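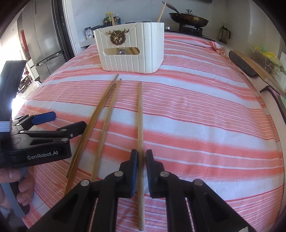
**Flodholm, 31 December 2025.** The linen swap is staying! I got the word from Amparo Bustamante yesterday afternoon, while I was standing in the post office line with a package under each arm, and I'm afraid I said "yes!" loud enough to make a small boy drop his mitten.

For those of you who moved here recently, the swap is the big table-linen exchange in the old Mestora building on the river side of town. You bring tablecloths, napkins, runners, dish towels, curtains if they're clean, and you get paper tickets for what you bring. Then you spend the tickets on other people's stuff. No money changes hands except at the coffee counter. I've been going for years and I own far more tablecloths than any one person with one table should.

The trouble this fall was the building. Mestora closed its showroom there and the new owner wanted the ground floor for storage, and for a while it looked like the November swap would be the last one. Gritum offered us their school gym, which was kind of them, but it's a long drive on that road in winter and the gym is booked solid with basketball anyway. So people were pretty glum about it. I heard at least one person say she was going to just start mailing napkins to her friends.

What changed is that the town has agreed to rent the ground floor on behalf of the swap and two other groups, the seed library and the Saturday repair bench. The lease runs for 5 years. Amparo, who has been running the ticket desk, told me the three groups will split the heating bill by how many days they use the room (the repair bench is going to get the worst of that, sorry guys).

I asked her for numbers from the November swap and she had them in a notebook in her coat pocket. They took in 1,169 pieces, a record, and 523 of them were napkins. Nearly 300 people came through the door. I would have guessed fewer, but then I spent most of that morning kneeling on the floor next to a bin of pillowcases, so I'm not a good witness.

The next swap is in March. A few things will be different, so listen up:

- Drop-off moves to the evening before. No more bags at the door in the morning, please, it was a mess last time.
- Stained pieces are welcome but go in their own bin, one ticket for three. Plenty of people want them for rags or quilting.
- Big tablecloths need a note pinned on with the length and width. Amparo says she is done unfolding every single one to find out.
- Tickets left over from November are still good. (I have four. I know exactly where they are, which is a first for me.)

There will also be a mending corner this time, run by Vilgot Lunde, who did the upholstery on the benches at Mwaipopo, the lunch place by the bridge. He'll show you how to darn a small hole or turn a worn hem, and he'll bring thread in the usual colors. If you need an odd color, bring your own. I went to see him about it and he spent half an hour on moth holes alone! He's a big believer in mending things you can see, so a blue patch on a yellow cloth and so on. My mother would have fainted, but I think it looks great.

Mwaipopo is taking over the coffee counter too. I'm told there will be cardamom buns and some kind of lentil soup, and that the soup will be served well away from the white linens. Thank you!

One thing that isn't settled yet is the racks. The old ones belonged to Mestora and went with the showroom, so right now there's nowhere to hang the long curtains. If you have a garment rack sitting in a basement, or know of a shop that's closing down, Amparo would love to hear from you. Broom handles between two ladders worked okay back when the swap started, but one of them came down on a pile of doilies and I'd like to avoid a repeat.

They also need people for the sorting tables on the drop-off evening. I'm signed up for napkins, which means counting them into sets of four, six and eight and trying to find the missing one. Come sit by me if you like that sort of thing. The sign-up sheet is on the board inside the town hall entrance, next to the ice rink hours, and it had three names on it when I left.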